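3.2 壁面収納と小物の配置

本節では、作業台の周囲における小物の収納について述べる。前節で示したように、机の上に置かれた物の量は、作業を始めるまでの時間と関係がある。しかし、机の上から取り除かれた物がどこへ行くのかについては、先行する調査ではあまり扱われていない。Lamraniは家庭の作業場所を調べ、引き出しに入れられた小物は使用の頻度が下がると報告したが、壁に掛ける収納は対象に含まれていなかった。

我々は、Imden地区の住居と共同工房において、作業台の周囲に置かれた小物3657点を記録した。記録の対象とした作業台は129台である。小物は、充電器やケーブルなどの電気用品、時間や操作に関する小型の機器、筆記具や棒状の道具、その他の四つに分類した。収納の場所は、机上、引き出し、壁面、床の四つとした。調査は5月に開始し、同じ作業台を二回ずつ訪問した。

壁面収納の中では、ワイヤーまたはメッシュのかごが最も多く見られた。図4に、奥と側面の両方にかごを取り付けた例を示す。
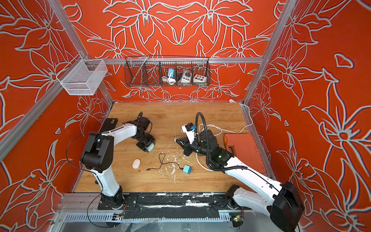
図4 花柄の壁面をもつ作業台と、奥のレールに取り付けられた黒いワイヤーかご。左の壁には白いメッシュの小かごが掛かっている。

図4の例では、奥のかごが細長く、内部が仕切られている。青い充電器は、白いケーブルを巻いた状態で中央の区画に入っており、その隣の区画には白い丸形の機器がある。このように一つの区画に一つの物を入れる使い方を、本稿では「単独配置」と呼ぶ。単独配置では、物の位置が使用者に覚えられやすいと考えられる。一方、左の壁の白いかごには何も入っていない。空のかごは他の作業台でも観察され、我々はこれを未使用の収納として一律に除外することはしなかった。聞き取りでは、一時的に物を置くために空けておくという回答が複数あったからである。

また、壁の仕上げと収納の見えやすさの関係にも注意が必要である。図4の壁は鮮やかな赤橙色で、ユリに似た大きな花の模様がある。このような背景の前では、白い細い格子は明るく目立つが、中に入れる物の色によっては輪郭が分かりにくくなる可能性がある。無地の壁をもつ作業台との比較は、5.1節で行う。

なお、棒状の道具は分類が難しかった。図4の左の区画にも細い棒が斜めに入っているが、写真だけから用途を決めることはできない。そこで、用途を確認できない棒状の物は、すべて「その他」として集計した。この処理が結果に与える影響については、付録Bに記す。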